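Repair evenings in Wostau to continue through winter

The free repair evenings in Wostau will go on after the summer, the organizers told residents on Tuesday. The town has agreed to pay the rent of the room for another season, and the money for small spare parts will come from a collection that brought in 1735 euros.

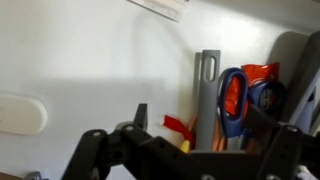

Tools kept within reach, standing upright together.

The evenings started in June with a few tables and one sewing machine. Since then more than 700 things have been brought in, mostly lamps, toasters, radios and trousers. Réka Bodnár, who keeps the list, said that people often wait too long before they ask for help.

"They come with a kettle that is three years in the cellar," she said. "Sometimes it needs only a new fuse -- and then they are a little angry with themselves."
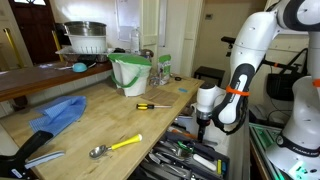

Visitors are asked to stay with their item while it is being repaired and, if they want, to do part of the work. There is no fee. Parts that cost more than a few euros must be paid by the owner, and microwave ovens are not accepted.

The shop Hakero has promised 100 sewing needles and 120 meters of thread for the clothes table, which was the busiest one in the first weeks.

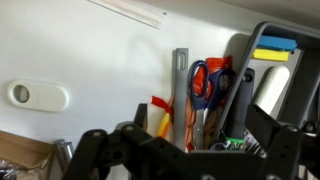 A similar group in Vodby is also looking for people who can repair bicycles. Babatunde Lawal, who will lead the group there, said that beginners are welcome and that he himself learned most of it from his neighbors. Those who want to join can leave their name at the Butkienė bakery until the end of the month.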